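To: Grendavbridge Student Robotics, all teams
From: Program Office, Grendavbridge Student Robotics
Date: 26th July
Subject: Re: Table-clearing challenge, simulation round: rules on starting layouts

Dear team leads and faculty advisors,

Thank you to the teams that wrote in after the orientation session. Several of the messages raised the same points, so the office is replying to the full list. The message from the Hwang Hall team is quoted in part because it covers most of them.

> We have read the challenge packet twice and are still unsure about
> three things. First, is the kitchen layout fixed for the scored
> runs, or will the objects be moved between attempts? Second, may
> both arms be used at the same time, and is there a penalty if they
> touch each other? Third, the packet says that the team must submit
> a log of "all practice episodes." We have been running practice
> episodes overnight and do not see how a reader could make use of
> all of them.
>
> We would also like to know whether first-year members may be listed
> as operators if they have not completed the safety module. The
> simulation round does not involve the physical arms, and the module
> is not offered again until after the deadline.

On the first question, the layout is not fixed. The room, the table and the two arms stay the same for every team. The positions of the objects on the tabletop are drawn again at the start of each scored attempt, and the view may be tilted from one attempt to the next. Teams that have written their programs around one memorized layout should expect poor results. The practice package contains 800 starting layouts, and the scored layouts come from the same generator with a different seed. No team, including those advised by members of the program office, has access to the scored set.

On the second question, both arms may move at the same time. Light contact between the arms is recorded but not penalized. Contact that stops either arm for longer than the limit given in the packet ends the attempt, and the score stands as it was at that moment. A team may choose to keep one arm parked for the whole attempt. Teams that do so should say so in their written report, as the judges will otherwise ask about it during the interview.

On the third question, the wording in the packet was too broad and has been corrected. Each team should submit a summary table of its practice episodes and the full logs of no more than 40 of them, chosen by the team. Please include failures. A set of logs in which every attempt succeeds is of little use to the judges and will be returned with a request for a fuller selection.

Teams may use either the Sundell controller or the Esetti controller for the simulation round. The two handle gripper commands differently. Sundell takes an opening width, and Esetti takes open or closed only. A team that plans to continue to the physical round should keep in mind that the laboratory currently supports Sundell alone. Changing controllers between rounds is allowed, but the office cannot offer extra laboratory time for the purpose.

Two teams asked how tableware and food items are scored. Each item has a destination given in the packet, and an item counts once it is at rest there and released. The bowls, cups and utensils belong to the first group.

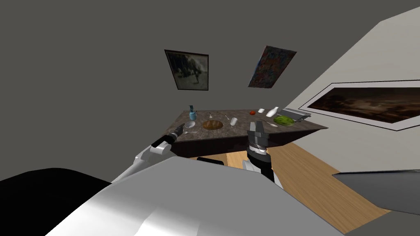

Items in the second group, including the tomato and the lettuce, carry a higher score and may be left until last. The toaster is not to be moved. An attempt in which it is pushed off the table receives no score, whatever else was achieved. Teams should also check the time limit before attempting the thin utensils, which were the most common cause of unfinished attempts in last year's round.

With regard to first-year members, they may be listed as operators for the simulation round without the safety module. They may not enter the arm laboratory or take part in the physical round until the module is complete. Advisors are asked to confirm this in writing when the roster is submitted.

The computing allowance remains 2,000 hours per team. Unused hours do not carry over and may not be transferred to another team. The office has received rosters from 13 teams. Any advisor who has sent a roster and has not received a confirmation should write to the office directly and should not reply to this list.

The corrected packet is in the shared folder under the same name as before. Please delete earlier copies.

Program Office
Grendavbridge Student Robotics

You are receiving this message because you are registered as a team lead or faculty advisor. Replies go to all members of the list.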